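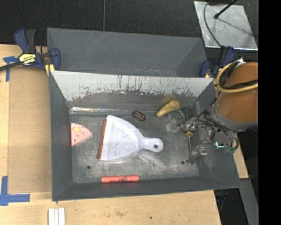 Why on earth is a dustpan filed under hand tools, came the first comment on the last version, when any sane person would look for it under cleaning? Fair enough! It's been moved. If you pulled the list before November you'll still have it in the old place, so grab a fresh copy.

Stindix: a household odds and ends list
README

What it is

Stindix is a plain list of small household things and the names people call them by. It has 2,779 entries at the moment and it grows whenever I have a clear-out (mine or anybody else's, I'm not fussy). I started it when I was sorting out my late aunt's kitchen drawers in Grilten and kept writing "thing, plastic" on the boxes, which was no help at all when I came to open them again.

Every entry is one sort of thing. A dustpan is an entry. A dustpan with a rubber lip is the same entry with a note, and so is one with a hole in the handle for hanging up. I did try giving each of those its own line and the list got silly very quickly.

What's in the files

items.csv is the main list. The columns are name, other names, room, group, material and notes. Room is where I'd expect to find the thing, so it's a bit of a personal view. Leave it out if your house works differently!

groups.csv has the 10 groups: cleaning, cooking, eating, hand tools, sewing, stationery, toys, bathroom, garden and pretend food. Yes, pretend food gets its own group. Anyone who has tidied up after small children will know there is always a pretend slice of something at the bottom of whatever you're emptying.

changes.txt is where I write down what I've moved and when. It's mostly apologies.

How names are picked

The main name is whatever I'd shout up the stairs. Everything else goes in other names, split with a semicolon. So the main name is "dustpan", with "pan" and "shovel" after it. The brush has its own entry, because they part company so early in life, and "dustpan and brush" is down as a set pointing at both.

If I can't tell what a thing is, I put the shape and the colour and leave the group blank. Please don't fill those in with a guess. A lumpy yellow bit might be a toy, or it might be something off the bottom of the pantry, and I'd sooner have the gap. Same with lettering: if it can't be read, the notes say "writing, not legible" and that's the lot.

Material is only filled in when I'm sure of it. Plastic is usually easy. Metal just says metal, I don't try to tell one grey metal from another.

Things I know are wrong

The garden group is thin. I've got a window box and that's it.

There are 3 entries for "clip" that ought to be sorted out properly (paper, bag and hair, all muddled together in the other names).

Lids are a mess. I've left them under cooking for now, even the jam jar ones.

Toys lean heavily towards what was knocking about in my own family, so lots of bricks and farm animals and hardly any dolls' things.

Working with the other lists

Zimaro is the sister list for furniture and big containers, so bins, crates, tables and so on live over there. The two share the room column and you can join on it. I print my labels with Aidoo, which wants the name column to come first, so please keep it first if you send changes back. It also cuts off long names without telling you, hence a few odd short forms.

Sending things in

Use the form or email me the rows, either is fine. I need 2 things for each: the name you use, and which room it lives in. Wear and smudges don't need noting unless they make the thing hard to recognise. Regional names are very welcome, I can't get enough of those.

Free to use for whatever you like. If you find a better home for lids, tell me.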